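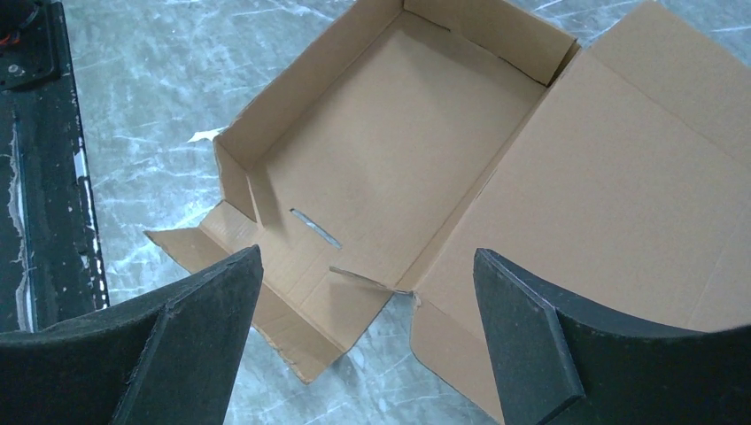 Lid folded back, plain tan inside and out.

I've been buying the Kaimal mailer from Britthorpe since February, and I like it enough to list it here! One-piece corrugated board, hinged lid, no printing on mine.

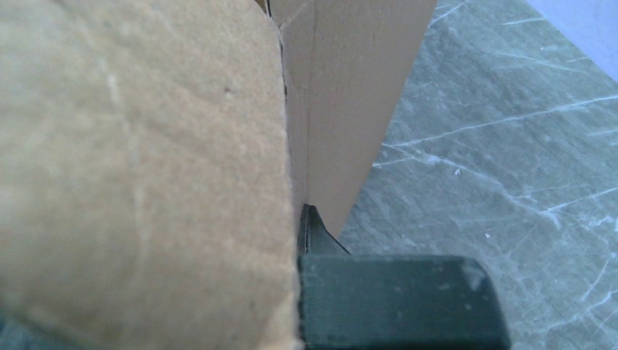

It folds up fast, and the lid closes without a fight (I still add tape for the long trips). Item 1426, sold in packs of 70 or 300.

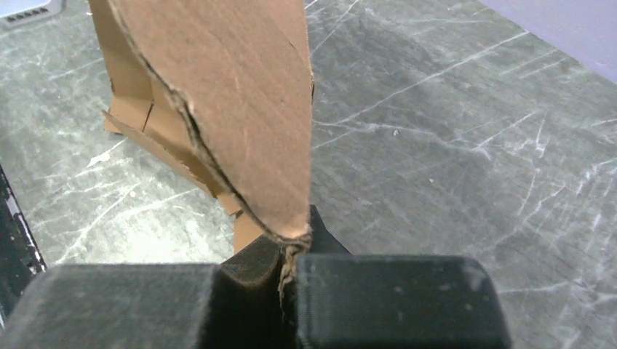 Torn edge, with the inner layers showing.

When one's done, I open it out flat and tear it down for the recycling bin. No scissors most days. 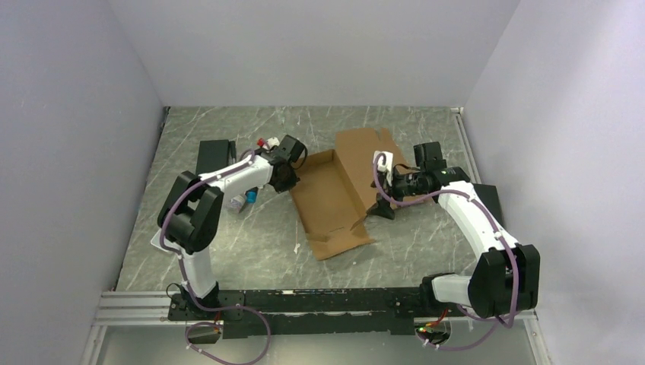
Flaps first, then the side walls, and watch for little scraps. Want the bigger size? Ask for item 533.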